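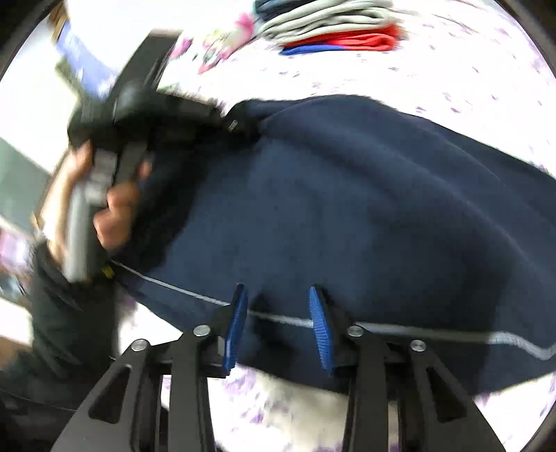
Doblado de ropa con las pinzas de mano. Prenda azul marino, la pila al fondo.

**1/** Hilo sobre el fallo de apertura que tuvimos en junio con las pinzas de Colldale. Lo escribo porque ya me han preguntado por él desde Lornberg y prefiero tenerlo todo en un sitio.

**2/** Síntoma: el robot entrenado con nuestras demostraciones se acercaba bien a la tela, bajaba bien y cerraba a medias. Agarraba camisetas gordas y sudaderas. Las prendas finas se le escurrían al levantar.

**3/** Lo primero que miramos fue el robot, claro. Motor, corriente, almohadillas. Impi Huttunen cambió las almohadillas y seguía igual. Dos días perdidos ahí.

**4/** Luego pensamos en el color. La ropa oscura da problemas: en azul marino casi no se distinguen los pliegues y la sombra de la propia pinza se confunde con la tela. Grabamos más prendas claras. Mejoró muy poco.

**5/** Quien lo encontró fue Hertta Suominen, repasando los registros de apertura sin mirar el vídeo. En una parte de los episodios la apertura mínima no llegaba nunca a cero. Se quedaba en 7 mm con los dedos cerrados del todo.

**6/** De 1542 episodios, 86 tenían ese desfase. Todos de la misma pinza, la derecha del segundo juego.
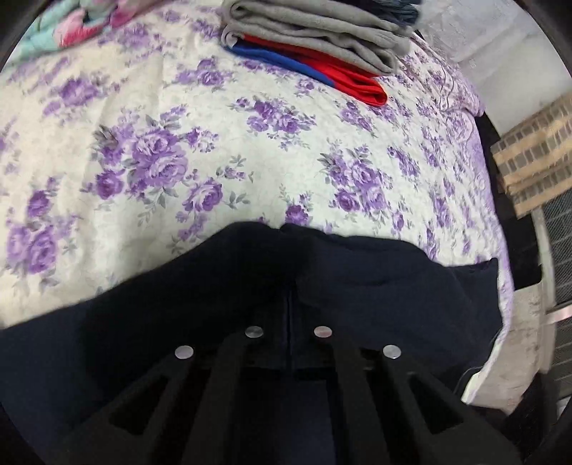 **7/** La causa era un prisionero flojo en el eje del sensor. El eje patinaba con los tirones y el cero se iba desplazando durante la sesión. La pinza mecánicamente cerraba perfecta, el operador no notaba nada en la mano y la prenda quedaba doblada. El número que se guardaba era otro.

**8/** Lo malo es que el desfase no era constante. Los primeros episodios de una sesión estaban bien y los últimos mal, así que no valía con restar 7 a todo. Probamos a corregirlo a partir del vídeo y con tela entre los dedos no era fiable – la tela tapa justo lo que hay que medir.

**9/** Decisión: los 86 fuera. Reentrenamos con el resto y el cierre volvió a ser normal en prendas finas. No he medido cuánto se debe a eso y cuánto a las prendas claras que habíamos añadido antes. Las dos cosas entraron en el mismo entrenamiento, error mío.

**10/** Lo que hacemos ahora: cerrar y abrir la pinza en vacío al empezar y al terminar cada episodio. Si el mínimo del final no coincide con el del principio, el episodio se marca y no entra. Son unos segundos y da pereza, pero se hace.

**11/** También fijador de roscas en el prisionero y una raya de rotulador blanco entre el eje y la carcasa. Si la raya se parte, se para la sesión.

**12/** Aparte, y esto sí es de seguridad: revisando la misma pinza, Impi se pilló un dedo entre los brazos del varillaje. Un pellizco, sin más consecuencias. Desde entonces la norma es no tocar las articulaciones con la otra mano en el gatillo. Hay que dejar la pinza en la mesa y soltar.

**13/** Me preguntan si afecta a las de Sárközi. No lo sé, llevan otro sensor y no tenemos ninguna abierta. Si alguien tiene una, que mire el mínimo de apertura al principio y al final de una sesión larga.

**14/** Los de Brekgate me pidieron el script que busca el desfase. Está sin limpiar y tiene las rutas puestas a mano. Lo subo cuando Hertta le dé un repaso.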